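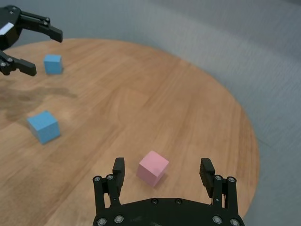 Figure 3. Bimanual cube task, wrist view from one arm. Pink cube between the open fingers of the near gripper; second gripper at the far blue cube, upper left. The dark stain on the left side of the tabletop matters for Section 5.3.

5. Failure analysis

5.1 What went wrong

We ran 404 episodes of the cube task on the round table. 388 ended with the cubes where they should be and both arms parked. 11 were plain missed grasps: fingers close on air or on a corner, cube spins away, policy retries until the time limit. These are boring and we don't say much more on them. The other five are the reason for this section. In each of those the fingers closed, the gripper reported a good grasp, the arm lifted, and the cube was still on the table. The controller carried on as if it had the cube. In two cases the empty gripper then went down at the drop location, where the other arm was already working, and the two grippers touched.

No one was hurt, nothing broke. One fingertip pad had to be replaced. But the contact stop did not trip in the first of the two, and that is a safety matter whatever the damage.

5.2 False grasp signal

The grasp check is simple and, as we now know, too simple. Fingers commanded closed, motor current goes over a threshold, width stops changing: grasp = true. Culum, our task layer, reads that one bit and moves on. It never looks again. Spanos pulled the current logs for all five episodes and the pattern is the same each time. Current rises early, while the fingers are still wider than a cube. Something was resisting the motion and it wasn't the cube.

First guess was cable drag at the wrist. Wrong. We re-routed the cable and got the false signal again the same afternoon. Second guess was dirt in the finger linkage, also wrong, or at least cleaning it changed nothing. What did reproduce it was finger tips pressing into the tabletop during the close. If the wrist comes in a few millimeters low, the pads rub on the wood, the current goes up, the width stalls, and the check passes. On the way up the fingers slide free with nothing in them.

Bangash tested this on the bench with the cube removed completely. Seven closes at the low height, false grasp on every one. At the correct height with no cube, none.

5.3 Why the wrist came in low

This took longer. The height estimate comes from the wrist camera, and it is fine over most of the table. It is not fine over the stain. The stain is an irregular gray-brown patch, large, with the grain running straight through it, and it sits on the left part of the table in the view of Figure 3. Our training set was recorded on a different top with even color. On the round table the depth head reads the dark patch as slightly farther away then the wood next to it, so the arm goes down too far.

All five false grasps started with a cube on or next to the stain. We checked this against the logged start positions and not by eye. Pink or blue made no difference.

The table curve may also contribute. Near the rim the gray floor comes into view and the estimate gets noisier, but we have no failed episode that we can pin on the rim alone, so we leave it.

5.4 The contact stop

The second problem is separate and in our opinion worse. Each arm has its own contact stop, and both were set up to ignore contact during the final few centimeters of a drop, so that placing a cube firmly wouldn't halt the run. Reasonable for one arm. With two arms it means the stop is blind in exactly the zone where they can meet. In the first collision the moving arm was inside that window and kept pushing until the motion timed out. In the second it was just above the window and stopped right away.

Shaikh had flagged the window size in December, in the review of the single-arm setup, and it was logged as low priority. It should have been reopened when the second arm went in. It wasn't. There was no step in our changeover list that would have forced the question.

5.5 Fixes

Grasp check now needs final finger width inside the cube range, plus a second reading after lift — width alone catches four of the five cases on replay, the post-lift reading catches the last one. Height is clamped to the measured table plane, with the camera estimate used only for the cube. The contact window is off whenever both arms are over the table. Drops got a bit slower for it, and a few firm placements now halt the run and need a manual restart. We accept that.

A lock on the shared drop area was added as well: one gripper inside at a time, the other waits outside the boundary. Vasilakis wrote this as a separate process so it doesn't depend on Culum beeing up.

The clamp only works for a flat, fixed table. If the top is swapped or moved the plane has to be measured again. We considered sanding out the stain and decided to keep it, as it is the best test we have for the depth head.

5.6 Limits

Five cases is few. All came from one table, one cube size, one pair of grippers. We don't know how often the false signal happened in earlier single-arm work, as the current logs from that period were overwritten. The replay numbers above are on recorded data, the new check has not yet been through a full set of live episodes. Theodorakopoulos is preparing that run, with the cubes started on the stain on purpose.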